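Jandetti Users' Forum
Search this board Search Advanced
Safety and Fault Reports
Stoltgate hand-held gripper: fingers closing without command
Posted by benchlead_42, May, 14:10
13 replies

benchlead_42 wrote:
I wish to report a fault on our Stoltgate hand-held gripper. During table-setting work the fingers closed fully without the trigger being pressed. An operator had a hand between them at the time and was bruised. The unit has been withdrawn and tagged. The log shows code 1412, for which the manual gives no entry. I should be grateful to hear from any site with the same fault.

tawhiri_safety wrote:
Thank you for reporting this. Please state the finger position at the time and the task in progress.

benchlead_42 wrote:
The fingers were wide apart. The task was the tray exercise, in which a utensil is lifted from the tray and placed beside the dishes.

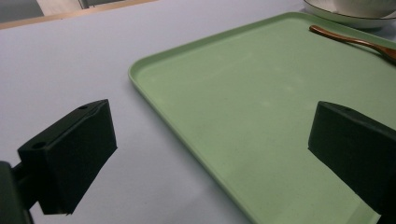

Tray exercise, fingers open.

Share (3)

poremer_tech wrote:
We have recorded 1412 on one unit. In our case the trigger cable had worn where it enters the handle, and the controller read the break as a close command. Replacing the cable cleared the code.

tawhiri_safety wrote:
I cannot agree that the cable is the whole matter. A broken cable should leave the fingers where they are. If it closes them, the design is at fault and a new cable only delays the next injury.

poremer_tech wrote:
That is a fair point in principle. However, sites have work to complete, and a cable check every 45 hours of use is a reasonable measure until new firmware is issued.

benchlead_42 wrote:
Our unit will remain out of use until Jandetti has replied in writing. The cable has been inspected and shows wear at the handle, as poremer_tech describes. Operators on the remaining units have been told to keep hands clear of the fingers whenever the power is on.

Share (5) Comments (13)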